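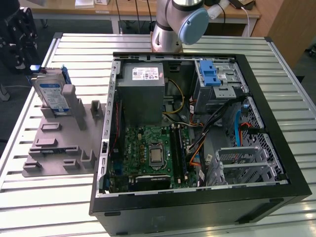

Notizen zum Vortrag "Alte Rechner, neues Leben", Stadtteilbibliothek, Beginn 18:30 Uhr

Einstieg
Guten Abend! Kurz fragen, wer zu Hause noch einen alten Turm im Keller stehen hat. Hände zählen lassen, dann die Geschichte von Rasas Rechner: 20 Euro auf dem Flohmarkt, läuft bis heute als Musikarchiv. Ich liebe diese Kiste.

Warum überhaupt?
Ein neues Gerät hätte sie 399 Euro gekostet. Für Briefe, Fotos und Radiohören reicht ein älterer Rechner wunderbar, wenn Speicher und Festplatte passen. Eine SSD mit 500 GB einbauen, und man erkennt das Ding kaum wieder – beim ersten Mal habe ich laut gelacht vor Freude!

Hauptteil
Erst Daten sichern, dann schrauben. Netzstecker ziehen. Das Netzteil selbst bleibt zu, bitte deutlich sagen!
Beim Prozessor: alte Wärmeleitpaste mit Isopropanol abnehmen, neue sparsam auftragen, Kühler wieder drauf, erst dann einschalten.
Speicherriegel müssen zum Board passen, vorher im Handbuch nachsehen.
Linux vom USB-Stick ausprobieren. (Stick herumgehen lassen, zwei Minuten Pause.)

Rückfragen
Windows-Lizenzen: kurz halten, sonst reden wir bis Mitternacht.
Akkus von Laptops übernimmt Inese Ots, sie sitzt vorne links.

Schluss
Auf den Schraubertreff am Sonntag hinweisen. Wer kein Werkzeug hat, kommt trotzdem – Schraubendreher liegen bereit, Kaffee gibt es auch.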